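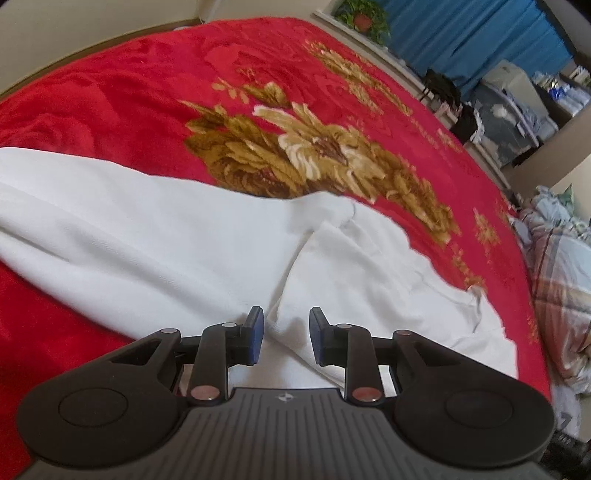
Before you trust a hardness tester in the home workshop, check it on the test block that came with it. Clean the block with a little methylated spirits and let it dry. Take four readings, with 2 mm or more between the marks, and write down the average. Mine should show 53 HRC. Never put the block on something soft, like a plush blanket over a bed, for it will move under the probe and the number will jump. A steel bench plate is best. For thin parts I glue them to the plate with the Vidden coupling paste, very thin layer. Grey colour or clear, both are good.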